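Lullwood Makers Forum
Workshop Builds > Robotics and Motion

Thread: Cap removal on PET bottles with a desktop arm, torque reaction problem

Page 1 of 1

pamitz_bench
Member
Posts: 39

Continuing from the general arm thread, as the moderators asked me to split this out.

The arm is a six-axis kit on 3D-printed links, stepper driven, with belt reduction on the first three joints and small planetary gearboxes on the wrist. It lives at the Cheetham shared workshop, on the white bench at the back. The job is to unscrew the cap from a soft drink bottle, put the cap down flat beside it and leave the bottle standing. One arm, no second gripper holding the bottle. Pouring comes later, if at all.

Current state:

Wrist roll gives me 340 degrees of travel before the cable loop gets tight. The cap needs less than a full turn to run off the thread, so a single wrist movement should cover it.

Fingers are printed PETG with 2 mm silicone pads glued on. Grip on the cap knurling is fine. I have not had the pads slip since changing the adhesive.

The problem is torque reaction. On a factory-sealed bottle the whole bottle rotates with the cap before the bridges on the tamper band let go. Bottle on bare bench, no fixture. If I push down harder to get more friction at the base, joint three sags and the cap axis tilts off the neck axis, and then it binds.

On a bottle that has been opened once by hand and re-closed finger tight, it is a different story. Seven runs out of seven came off cleanly.

What are people using to stop rotation without a clamp?

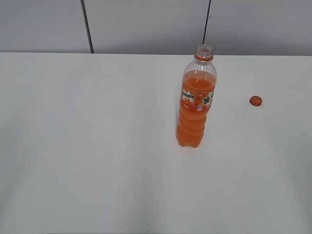

End state I'm after: bottle upright, cap flat on the bench to the right, band left on the neck.

The set-down position for the cap is hard-coded at the moment. I would like to replace it with something based on the overhead camera once the torque question is settled.

mastlow_cj
Moderator
Posts: 1,723

Moved to Robotics and Motion. Title edited for clarity.

On the question itself: you won't get there on base friction. A petaloid base touches the bench on a few small lobes close in to the axis, so the friction radius is short. You are comparing that against breaking torque at the cap, and the cap wins every time on a sealed bottle. Work out the down force you would need and you will find your joint three can't hold it.

Fixture it. A printed cup with pockets that match the lobes, screwed to the bench. The lobes do the anti-rotation work for you. Two screws, 10 mm high walls, finished in an evening.

pamitz_bench
Member

I did say without a clamp.

mastlow_cj
Moderator

A cup isn't a clamp. Nothing closes. The bottle drops in and lifts out.

pamitz_bench
Member

Fair enough, but it fixes the bottle position and the clocking. Half the reason for doing this is to have the arm find a bottle wherever someone has left it on the bench. If I have to place the bottle in a pocket at the correct rotation I may as well undo the cap while I'm there.

stepperloss
Member

Agree with the OP on this one. The pocket turns it into a different project.

Try a compliant mat first. We used a sheet of the grippy drawer liner under a jar-opening rig and it made a large difference. Rubber on rubber if you can manage it. Colour matters if you are doing vision. Ours was black and the threshold went haywire until we swapped it for a pale one.

mastlow_cj
Moderator

A mat raises the coefficient and does nothing for the radius. It might be enough for a re-closed cap. I doubt it for a sealed one. Happy to be shown numbers.

stepperloss
Member

No numbers, we didn't measure it. It opened the jars.

mastlow_cj
Moderator

Jars have a flat base and a full contact ring, and they weigh more. Not comparable.

Catherine Jardine
Member

I build packaging test jigs for a living, so take this as a view from the other side of the fence.

Separate your two torques. The first is thread and liner friction at the top of the cap, which is what you feel at the start of the turn. The second is the bridges tearing, which arrives a bit further round, when the band has been pulled up against the bead on the neck. They are distinct peaks. If you log wrist motor current against angle you should be able to see both, even through a planetary.

It matters here because the first peak happens while the cap is still fully seated, so some extra down force at that stage won't hurt your alignment much. By the second peak the cap is climbing. If your wrist isn't rising with it, you are driving the cap down against its own thread and adding friction that you then blame on the bottle. What pitch are you feeding into the Z move?

pamitz_bench
Member

Zero. Z is held fixed through the turn. I was relying on the silicone pads to give.

Catherine Jardine
Member

Then that's your binding, or a good part of it. Two millimetres of silicone has some give in shear but not a full thread lead's worth. Measure the lead on a spare neck with calipers, don't take it off a drawing you found online. There is more than one neck finish in circulation, and the short ones and tall ones don't share a cap.

Coordinate Z with roll, then redo the test on a sealed bottle before you buy or print anything.

pamitz_bench
Member

Measured a spare neck tonight. It has a multi-start thread, which I had not noticed, so the lead is larger than the spacing I would have read off by eye. That would have caught me.

Helical move is now in the firmware as a linked axis. First results, bare bench, no mat:

Re-closed bottles: all good, and noticeably quieter. No chatter at the pads.

Sealed bottles: 4 attempts. Two opened. The other two rotated on the bench, but later in the turn than before.

I will log current next.

stepperloss
Member

Two from four with nothing under it is decent. Add the mat.

mastlow_cj
Moderator

Full bottles or empties? A full one has more weight on the base and also sits a good deal stiffer under side load while it is still pressurised. The same bottle after opening is a soft tube. If you were practising on re-closed flat ones you have been tuning against something that flexes.

pamitz_bench
Member

Sealed ones were full, obviously. Re-closed ones were a mix. I take the point about stiffness. I'll keep the sealed and re-closed results in separate columns.

On that note, how are people keeping torque off the cap grip itself? I have three fingers at 120 degrees. With the pads pre-loaded enough for a sealed cap, I can see the skirt going slightly triangular.

Catherine Jardine
Member

Squeezing the skirt inward pushes it into the thread and raises your opening torque again. Same trap as the Z axis, different direction. Use curved pads with a radius close to the cap so the load is spread round more of the knurling. Lower the pre-load until it slips, then come back up by a quarter.

Keep the fingers off the band as well. If you grip across cap and band together you are holding both sides of the bridges and they have no reason to tear.

pamitz_bench
Member

Checked finger height and I was overlapping the band by a bit under a millimetre. Raised the grip point. Reprinting pads with a curved face.

kerf_and_dross
Member

Different approach to the rotation issue. Do it in jerks. Inertia of a full bottle is not nothing, and a short sharp twist will break the bridges before the bottle gets moving. It is what your own hand does when you snap one open.

mastlow_cj
Moderator

Your own other hand is holding the bottle when you do that.

Also, belt reduction and printed links. He'll be exciting every resonance in the arm. I wouldn't.

kerf_and_dross
Member

The wrist isn't on belts, he said it was planetary. The move is roll only. Worth ten minutes.

mastlow_cj
Moderator

The reaction goes back through the belts regardless of which joint makes the torque. But it's his arm.

pamitz_bench
Member

Tried it at low acceleration limits first and then stepped up. At the highest setting the wrist stepper skipped and I lost home. At the one below that, a sealed bottle opened with very little base rotation, and I repeated it once with the same outcome. Two bottles isn't a data set, so I'm not claiming anything.

Curved pads are on. Pre-load is down by over a third from where I started.

Open items on my list:

Current log against roll angle, sealed and re-closed separately.

Pale mat, same tests.

Cap release. With the lower pre-load the cap now drops cleanly when the fingers open, but it sometimes lands on its edge and rolls. Release height needs to come down.

Camera. The threshold for an orange cap on a white bench is easy. A white cap won't be.

Catherine Jardine
Member

For the release, go down until you have contact, then back off slightly and open slowly. You have current sensing on the way anyway, so use it for touch detection.

For white caps, light from low on one side and look for the shadow.

stepperloss
Member

Post the current plots when you have them, including the ones that spun. I would like to see where the second peak sits.

pamitz_bench
Member

Will do. The bench is booked for a laser alignment for the next few evenings, so it will be later in April before I get another run at it.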